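4.2 What people keep on the table

I went into the Wandbridge interviews expecting to hear about closets. Instead I got tables! Of the 106 households we talked to, 84 brought up a table before any other surface, and most of them sounded a little guilty about it - as if stuff left out overnight were some kind of moral failing.

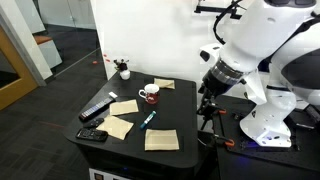 Figure 3. Household objects on a square black table, with a white mug toward the back.

I coded mugs separately from other dishes, which I now think was a mistake (they drift around a home in a way plates just don't). The Serngate diaries show the same drift over 24 days, and I come back to them in Section 5.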